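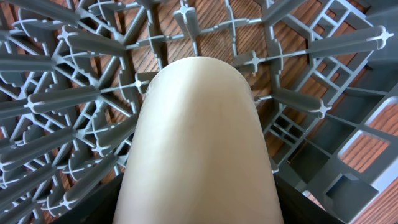

4. Noise and frame rate in small gaming desktops

4.1 What we measured

Buyers of gaming desktops are told a great deal about graphics cards and very little about fans. The product page for the Catetance gives the cooling system one line, in which the word "whisper" appears twice. We took this as an invitation.

Two machines were compared. The Catetance is a tall tower with a liquid-cooled processor and a window in the side. The Ploser is a squat case sold to people who would like a gaming computer but have been told it must fit under the television. Both were bought at retail in August, with our own money, and arrived with the same graphics card, the same amount of memory and a near-identical sheet of stickers.

Each machine ran Pasterura, our scripted benchmark, which walks a camera through a ruined city for 600 seconds and repeats the trip until told to stop. Sound level was logged at ear height in a carpeted office after working hours. One run was lost to a vacuum cleaner in the corridor and was repeated. Drivers were frozen for the length of the study, against the repeated advice of the driver software.

4.2 Results

On the factory settings the Ploser averaged 50 frames per second and the Catetance 51. The larger case, the pump, the radiator and the window therefore bought one frame per second, and we leave the reader to decide how much of that belongs to the window.

The noise traces differ more (Figure 2). The Catetance climbs slowly and settles. The Ploser stays quiet through the opening streets, reaches the cathedral, and then spins both case fans up at once in a manner that caused one author to save his work. It calms down, gets warm again and repeats the performance. Its average level is lower than that of the tower, yet everyone who sat beside the two machines preferred the tower. A steady hum can be ignored, and a fan that keeps changing its mind cannot.

Figure 2. Sound level against time over one pass of Pasterura, factory fan settings. Solid line: Catetance. Dashed line: Ploser. The lost run is not shown.

4.3 Changing the fan curve

We then replaced the factory fan curve on the Ploser with a flatter one, using Do, the free utility supplied with the machine. Do has a handsome dial for this purpose. The dial has no effect until a separate box is ticked on another tab, a fact we established over the greater part of an afternoon. With the box ticked, the surges at the cathedral went away, and the frame rate did not change.

The flatter curve keeps the fans turning a little faster at idle, so the machine is never quite silent on the desktop. We suspect this is why it is not the default: shops demonstrate computers at idle.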